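Gundwood Otum recording kit: three months on a buffet counter

We bought the Otum in April to gather examples for a serving model, the kind that has to lift a lid, take up a ladle and put both back where they came from. Brirkside, where I work, had been using a home-built setup until then. It did the job but took most of a morning to set up each time.

The kit comes in two cases. One holds the arm and its power supply, the other the cameras, clamps, cables and a small handset for the person guiding the arm. Setting up took us 40 minutes on the first day and we have it down to less than that now. The clamps grip well on a flat edge and slip on a rounded one, so check your counter before ordering.

Recording is simple. You press the left button to start, guide the arm through the task, then press again and mark the run as good, bad or unsure. The unsure button is more useful than I expected. We kept 348 runs from the first site, and the ones marked unsure were mostly lids put down slightly off the rim, which we went back and sorted later.

Soup wells are a fair test for any kit of this kind. The lids are shiny, the knob is small and the ladle handle sticks out at a different angle each time somebody uses it.

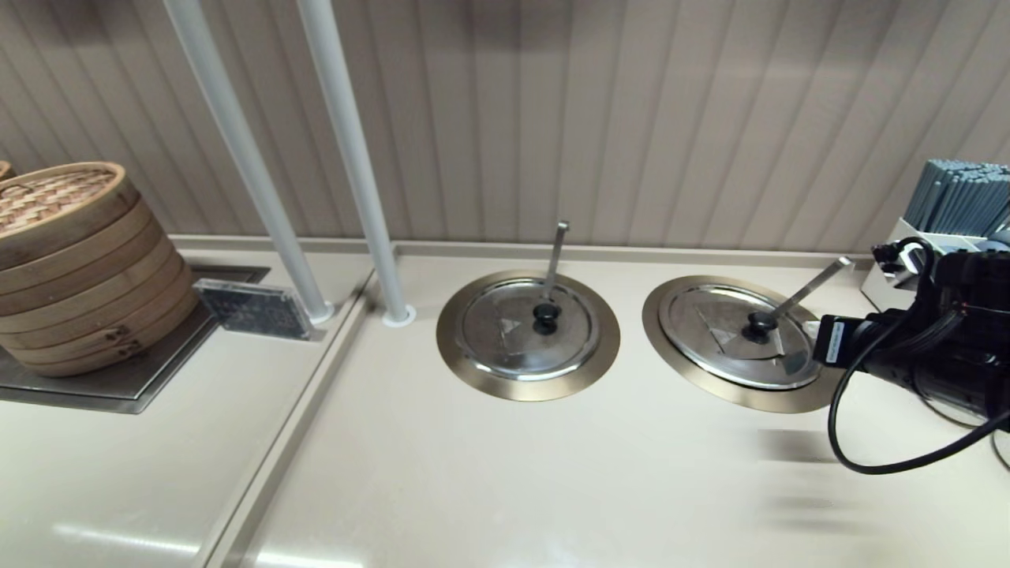 Voicu thinks I am too easy on the cameras, and wrote after reading a draft that reflections on polished lids spoiled more of his runs than bad guiding ever did. He fixes the exposure by hand before each session and would take a point off for having to do so. I leave it on automatic and throw away what I can't use.

Cable length is my main complaint. The supplied one reaches most counters but leaves little to spare if the socket is on the wrong side, and the longer one is sold separately. The handset also gets uncomfortable after an hour or so, and we now swap operators at the half hour.

The software exports each run as its own folder with the joint readings and video already lined up in time. With our old setup we did that by hand. Out of the whole first batch, 6 folders came out with missing video, all from one session when the disk was nearly full. There was no warning on screen, and there should be one.

Support answered within a day on both occasions I wrote to them. The printed manual is thin, so use the online one.

I would buy it again for counter work. For anything on the floor or at shelf height you will need a different stand, and Gundwood doesn't make one yet.

Score: four out of five
Reviewed 24th July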